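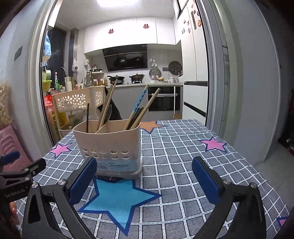
The caddy, label still on. Chopstick census begins now.

1/ Bought a utensil caddy. It's beige, it's oval, it has two compartments and a row of little holes. I'm told this is what people do instead of having a drawer that won't close.

2/ The drawer in question was holding 13 takeout menus, a bike key and every chopstick that has ever entered this house. I have no memory of buying any of them.

3/ The blue one with white dots is my favorite. It used to have a twin. I've checked behind the stove, under the stove and in Francine's purse.

4/ Francine says the long wooden ones are for cooking and shouldn't be in with the eating ones. I've been eating noodles with them for 10 years. Explains the elbow room I need.

5/ There's also a thin black chopstick. Twin: 404 not found.

6/ A spoon got in with the chopsticks on the left side. It stays. It has seniority.

7/ To the person asking about the tablecloth: yes, stars on a grid. Lorne picked it. Lorne also picked the star shower curtain, so we have a type.

8/ My system was going to be left side for cooking, right side for eating. It lasted from breakfast until Conall put the dishes away.

9/ Update, 9 p.m. The drawer closes! I've opened and closed it more than any adult should.

10/ Found the bike key again, by the way. We sold the bike in July.

11/ If you've ever eaten at our place and you have a blue chopstick with white dots at home, my messages are open.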